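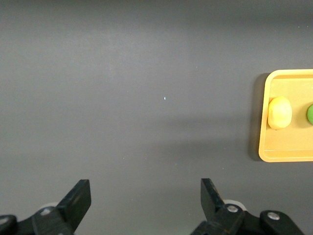

Datasets > Food and Household > Elinik Recipe Cards > README

We use cookies to remember your display settings. Accept / Manage

ELINIK RECIPE CARDS

A transcription of the recipe cards kept by the Navarrete family of Clivville, with ingredient lines split into parts. The cards were written over several decades by different members of the household and a few neighbors. Most are in English. A smaller share are in Spanish, and some switch between the two partway down the card.

Maintained by Ketsara Suksawat. Questions and corrections go through the issue tracker.

What is in the download

cards.csv has one row per card.
ingredients.csv has one row per ingredient line, linked to its card.
units.csv lists every unit of measure as written, next to a normalized form.

All three files are UTF-8, comma-separated, with a header row. Text fields are quoted. Line breaks inside a method are kept as real line breaks, which trips up some spreadsheet programs. If your rows look shifted, that is almost always the cause. Import through the data menu instead of double-clicking the file.

Scans are not included. The family agreed to share the text and asked that the cards themselves stay private, partly because several have phone numbers and personal notes on the back.

Fields in cards.csv

card_id: a short code. Codes are stable between releases and are never reused, even if a card is removed.

title: as written, including misspellings. "Bannana bred" is on the card that way. Use title_clean for search.

title_clean: spelling fixed, capital letters made regular. Nothing else is changed. "Rosa's good rice" stays "Rosa's good rice" and is not turned into "Mexican rice" or anything similar.

category: one of 24 values. The list started from the divider tabs in the family's box and grew when cards didn't fit anywhere. The tabs were uneven to begin with (there is one for pickles and another for relishes, but a single tab covers all meat), and the categories are still uneven for that reason.

language: en, es, or mixed. A Spanish dish name on an otherwise English card does not make it mixed.

hand: a letter for the handwriting. See the section on handwriting below.

method: the instructions as written. Many cards have none. An empty method means the card had no instructions, not that we failed to read them. Unreadable words are marked [illegible].

oven: the temperature if one is given, in the form used on the card. "Hot oven," "moderate oven," and "same as biscuits" all appear. We did not convert these to degrees.

source_note: anything the writer said about where the recipe came from, such as a flour bag, a church supper, or another person. Names of people outside the family have been shortened to a first name.

Fields in ingredients.csv

card_id: matches cards.csv.

line_no: position on the card, counting from the top. Where a card is written in two columns, the left column comes first.

raw: the full line exactly as written.

amount, unit, item, note: the line split into parts. "1 c. butter, soft but not melted" has its last phrase in note. If no amount is given, amount is blank. We did not guess.

crossed_out: true or false. Crossed-out lines are kept when they can be read. A change from lard to shortening to butter on one card is useful to somebody studying that kind of thing, and it takes little effort to filter out.

Amounts are stored as text. Please don't assume they will convert to numbers. Ranges, "a scant cup," "butter the size of an egg," and "enough" are all in there. If you need numbers, filter to the rows where amount_simple is true.

How the cards were transcribed

Each card was typed by one person from a scan and then read against the scan by a second person. Where the two disagreed, they looked at the card together. Where they still disagreed, the reading with less interpretation won. For example, a mark that could be "tsp" or "tbsp" with no other clue is entered as "t?sp" and flagged in units.csv.

This matters most for salt, baking soda, and chili powder. If you plan to cook from the data, check flagged units against a recipe you trust. A tablespoon of baking soda in a single batch of cookies is not pleasant.

Transcribers worked on a long list of small rules, kept in the file conventions.txt. A few that come up often:

Fractions are typed with a slash. Abbreviations are left alone in raw and method. Ditto marks are typed as "ditto" and filled in under item. Underlining is dropped unless it changes the meaning, in which case a note is added. Stains and tears are only mentioned if they hide text.

Lines were wrapped at 64 characters in the first working files, and a handful of old hyphens from that wrapping may still be stuck in the middle of words. Please report them when you find them.

Handwriting

The hand field separates writers by letter. The family identified most of them, but names are not published. Hands A and B account for the bulk of the box. Hand C is very close to hand A and may be the same person later in life. The family was divided on this and so are we. Treat A and C as separate or combine them, and say which you did.

Typed cards have the value "typed." Clippings glued to a card are not transcribed at all. If a card carries a clipping with handwritten changes, only the handwriting is in the data, so some rows look very short and odd.

Dates

Few of the cards are dated. A field for estimated decade existed in early versions and was removed. It was based on ink, card stock, and brand names, and the people assigning it did not agree often enough for it to be worth keeping. If you have an old copy with that field, please don't use it.

Suggested uses

The data has been used to look at how home cooks write down quantities, to test parsers for ingredient lines, and to teach basic table joins in an evening class. It works well for joins. The files are small, the relationship is easy to follow, and people have opinions about the contents, which helps at 7 p.m.

It is a poor fit for nutrition work. Servings are rarely given, pan sizes almost never, and a good number of cards list only the unusual ingredients on the assumption that the cook knows the rest. The tamale cards are an extreme case. One lists nothing but the chiles.

It should also not be used to describe what people in Clivville ate in general. This is one household's box. People tend to write down baking and holiday food and leave out what they make every week. Desserts are heavily overrepresented, and there is no card for beans, which by every account were on the stove most days.

Known problems

Some duplicate cards remain. Families copy cards when they get greasy, and the copies often have small changes, so we left them in. The field copy_of points to the likely original where we could tell.

The unit "glass" is used by hand B and is not normalized. The glass in question is thought to be a jelly jar, size unknown.

Accents in Spanish words follow the cards and are inconsistent. title_clean has them corrected, but item does not.

"Oleo" and "margarine" are treated as separate items. "Oleomargarine" is grouped with oleo.

A few cards mention Onuvley, which is the name of a dairy that used to deliver in town. It shows up as "Onuvley cream" and "the Onuvley kind." We kept it in item because it seems to have been thicker than ordinary cream.

Changes

Release 3 fixes the Spanish titles, adds copy_of, and splits the note field out of item. Scripts written for release 2 will still read the files, but any match on item may give different results. Ingredient text that used to read "onion, chopped fine" is now "onion" with "chopped fine" in note.

The next release will probably add a field for cards that refer to other cards ("use the crust from the lemon one"). Matching these up by hand is slow and it is only partly done.

License and credit

The transcription may be used and shared for any purpose, including commercial use, as long as credit is given. Please cite it as: Elinik Recipe Cards, transcribed from the Navarrete family collection, Clivville, edited by Ketsara Suksawat. Include the release number.

The family asks that nobody try to identify the people mentioned in source_note. If you recognize a relative and would like a line removed, open an issue marked private and it will be taken out in the next release.

Reporting errors

Give the card_id and line_no, what the file says, and what you think it should say. For Spanish cards, a short note on regional usage is welcome. Issues are usually read on Monday. Corrections that need another look at the scan take longer.

Shares: 24 | Comments: 2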